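Sábado, 2 de febrero de 2019

Cuaderno de compras, otra vez. He venido un rato por la mañana porque entre semana no hay manera de sentarse con los presupuestos sin que alguien te pida una llave Allen, y quiero dejar esto medio cerrado antes de que Usha vuelva de viaje y me pregunte (me va a preguntar).

Situación: para los guantes y todo lo que cuelga de ellos nos quedan 1561 euros. El resto de la partida se fue en la pinza nueva y no hay vuelta atrás. Con eso hay que cubrir guantes de repuesto, marcadores, cables y, si llega, una segunda cámara fija. Ya adelanto que no llega, o llega muy justo.

Oferta de Rakuseck: 160 euros por guante, sensores incluidos, sin marcador. Flanstead no me ha dado precio unitario, solo un pdf precioso con un "consúltenos" al final. Les escribí el martes, sigo esperando. Tzu-hsuan dice que con Flanstead hay que llamar por teléfono y ponerse pesado, así que el lunes llamo y me pongo pesado.

Lo de los marcadores me tiene más entretenido de lo que debería. Los que imprimimos nosotros salen casi gratis, pero el papel se comba en cuanto cierras la mano con ganas y entonces la pose baila que da gusto. Las placas rígidas de Rirach cuestan 44 euros el juego y vienen ya cortadas. Yo compraría dos juegos y me olvidaría del tema hasta el verano, la verdad, que bastantes tardes hemos perdido ya con la cola y el cúter.

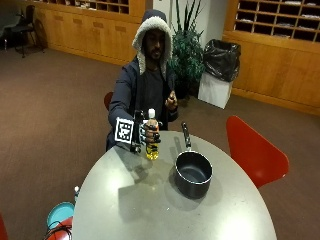
Sobre los objetos: Tzu-hsuan quiere ampliar la lista de cocina (verter, tapar, mover cosas con mango largo) y me parece muy bien, pero que conste que eso también es dinero. Poco, vale, pero se va sumando. Propongo comprar los cacharros de una vez y guardarlos en una caja con etiqueta, porque la última vez cada uno trajo lo suyo de casa y luego no había forma de repetir una secuencia con el mismo objeto. Tope de 66 euros para esto. Si alguien se enamora de una cazuela de hierro fundido, que se la pague.

Y las transparencias, ojo. El plástico transparente con líquido dentro nos va a dar guerra en profundidad, lo sabemos todos. Antes de pedir la segunda cámara quiero que hagamos una tarde entera de pruebas con la que tenemos, moviendo la luz. Si el problema son los reflejos de la mesa, otra cámara nos va a enseñar los mismos reflejos desde otro sitio, ¡y encima pagando! Un mantel mate cuesta una miseria. Apuntado.

Cuentas rápidas, para no tener que rehacerlas:

Guantes Rakuseck, cuatro: 640
Marcadores Rirach, dos juegos: 88
Objetos de cocina: 66
Total: 794
Queda: 767

Con 767 entra una cámara normalita con su soporte, pero nos deja sin colchón para cables, y los cables se mueren siempre en la peor semana. Usha Pisharody era partidaria de tres guantes en lugar de cuatro. Lo entiendo, aunque solo tenemos una talla y a Tzu-hsuan le queda enorme. Por ahora dejo los cuatro y ya discutiremos.

Queda también lo de Ásgeirsdóttir, el brazo de alquiler. Piden la reserva antes de abril y no devuelven la señal. No lo meto en estas cuentas, va con el otro presupuesto, pero si se nos pasa el plazo nos vamos a tirar de los pelos.

Pendiente:
- llamar a Flanstead
- preguntar a Rakuseck si hay talla S y si cobran portes aparte
- mantel mate (gris o negro, me da igual)
- tarde de pruebas de luz, mirar cuándo está libre la mesa
- pasarle estas cuentas a Usha

Portes: no los he sumado en ningún sitio. Mirarlo el lunes.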